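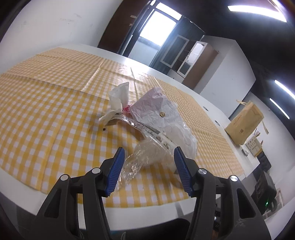 October 30, 2021: crumpled packaging, second round

Started with the clear packaging on the gingham cloth again. Kirstin wanted the long table kept as it was for the first round, so I left the kraft bag and the desk organiser at the far end and only changed what was in the middle.

The question is still the one Evander set in September: does the policy do better on soft things if we train it on approaches with the fingers wide open, or on approaches where they are already half closed? I collected the wide ones, one pad either side of the bundle, coming in low over the near edge. Lanying has the half-closed set.

We now have 3197 demonstrations. Evander's target was 3000, so the collecting could stop, but I would like more of the film. It creases differently each time it is put down, and the checks show through it. Lanying thinks the model is reading the cloth as part of the object. She ran the September checkpoint on a plain surface and it did noticeably better there, though on a very small set.

Results so far, wide against half closed: hardly any difference on boxes. On film and bags the wide set is ahead on first contact and behind on lifting. I don't have a good explanation. Ailsa's guess is that people close too slowly when they start wide, and the policy copies that. She may be right. I looked at my own runs this afternoon and I am slow.

Munro crashed twice while syncing and I lost 6 runs. Repeated them after lunch. Effie says to write straight to the Nandovar disk until it is fixed.

To do: split the film runs by closing speed, retrain with 3 seeds, ask Evander whether the plain surface counts as a separate condition. Also iron the cloth or decide not to. The fold lines are in every run now and I would prefer not to change them halfway.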